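Bruncombe workshop notebook
Home | Notebook | Materials | People | Log in

14 January 2019

Packaging, heart trays, second round. Present: me, Danica Hrubý, Elibariki Temba for the first half.

Carried on with the brown paper hearts from Dvořáček. The carton says 230 but I have not checked it. We are still using the kraft sleeves left from the September order, which were cut for the square trays. Question for today was whether a heart will go in and out of one of those without new tooling for the sleeve.

Worked at the kitchen table because the bench is taken up with Vlasta's drying racks. Left the daisy tablecloth on. It gives a bit under the tray and so does a table at home, and home is where these get opened.

Went in point first, then lobes first. Point first is easier to start but the tray turns a little on the way down and one lobe ends up higher than the other. Lobes first needs a squeeze at the widest part and then it goes straight. Danica preferred lobes first. Elibariki had no preference but said the people packing at Naltow will do whatever is quicker, so we should write down one way and leave it at that.

The raised rim is the part that matters. Holding by the rim at both sides is fine. Pushing on the flat of the tray is a bad idea, it bows.
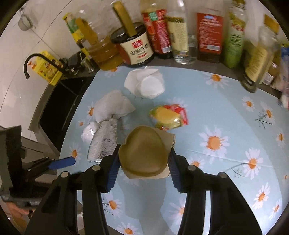 Heart tray in kraft sleeve, held at left and right sides. Foil wrap and folded towel behind.

Other things on the table, for the mixed-pack idea (Drahomíra's list, not mine): something long in foil, a folded white towel, tissue, a small printed snack packet. The foil takes up more room than she allowed for. She had it down as flat and it is nowhere near flat once it is crinkled. The towel could go in underneath if it were folded again. Tissue can fill whatever is left.

I would not put the snack packet directly on the tray. Glossy plastic on smooth paper slides, and if the box is tipped it will finish up in a corner. Put it beside the towel and see.

Cooking oil stays on the counter at the back until we do the grease test. Please don't put it away. Bořivoj wants the test on the inside surface only, 2 trays with oil and 1 without, left overnight on tissue. I would like to do the rim as well, as the fold is where I expect it to come through.

Ovum called about the label. Their job number is 543, use that on anything we send them. They want to know if the label goes on the sleeve or on the tray. I said sleeve. If anyone disagrees, say so before the proofs come.

To do
- ask Dvořáček for the sleeve a little wider, same paper
- Danica to write the lobes-first instruction, half a page at most
- Drahomíra to redo the list with the foil at its real thickness
- grease test, Bořivoj and me
- find the good scissors

3 comments | 2 shares

We use cookies to keep you logged in to the notebook. Accept | Settings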